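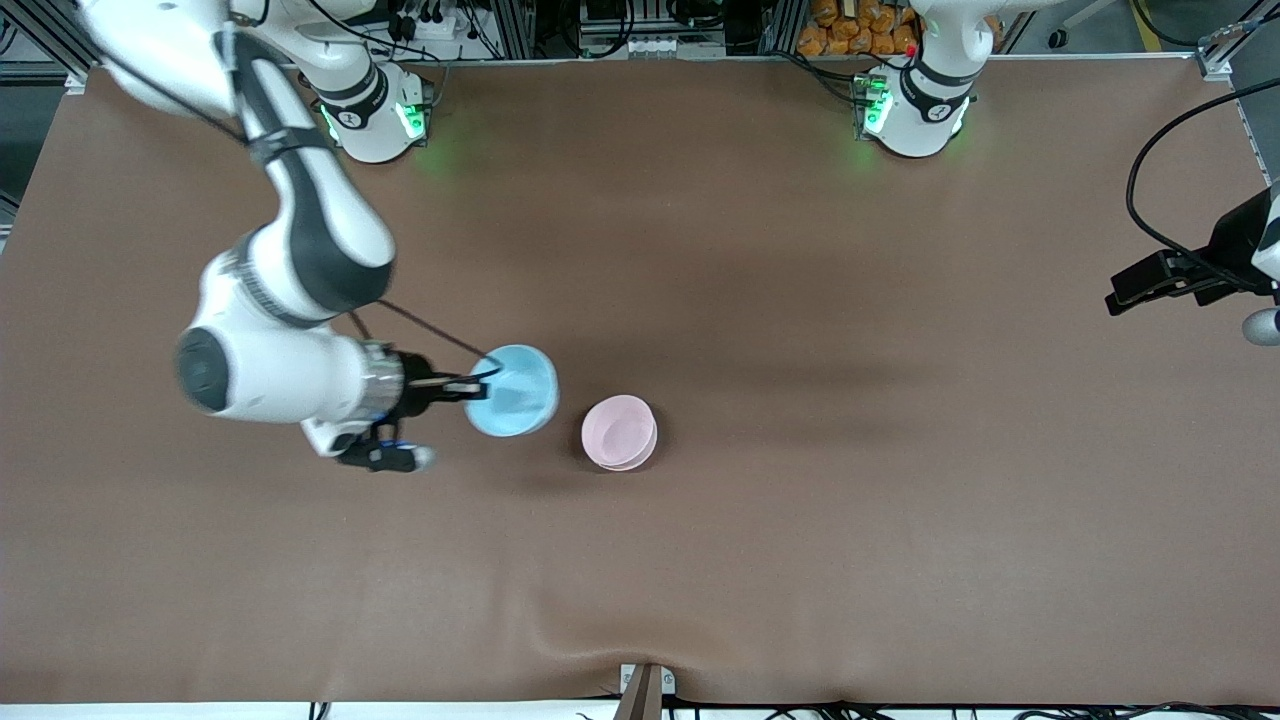 OK, week two of teaching the arms to stack bowls, and I have opinions. Thread!

The task is blue bowl into pink bowl. That's it. A toddler does this for fun. We drive the arms by remote control, record everything, and the model is supposed to learn from our recordings. So whatever silly habit I have at the controls, it learns that too.

My silly habit: hovering. I get the gripper right up to the rim, then wait a beat to be sure. I watched my runs back last night and I do it every single time. And guess what the trained policy did this morning? Crept up to the bowl and just... hung out there. For 8 seconds!! I was mortified.

So the new rule for me is to decide where I'm grabbing before I start moving. If I'm going for the left side of the rim, I go for the left side of the rim. If I miss, I back off and try again, and we keep the recovery in the data. (I used to throw those runs away. Big mistake, the policy had no clue what to do after a fumble.)

Someone at Whitelaw asked why we don't guide the arm by hand. We did, back in December! Lovely feel, you notice right away when you're squeezing too hard. But then my own arms were all over the camera view, and holding up that much robot gets old fast. Remote for this one.

The thing I miss most is touch. Through the controls a firm grip and a crushing grip feel the same to me, so I'm going by eye, and a thin rim doesn't give you much to look at.

Also, please move your bowls between runs. Our first batch at Paltbridge had them in nearly the same spot each time and the policy basically memorized the table. Nudge one over a couple of inches and it grabbed air with total confidence.

We're at 3000 runs on the Jenano project now, counting the ugly ones. I did 3 hours today and my thumbs are toast.

Tomorrow I want to try it with the other arm taking the lead. My left-hand driving is terrible, so wish me luck!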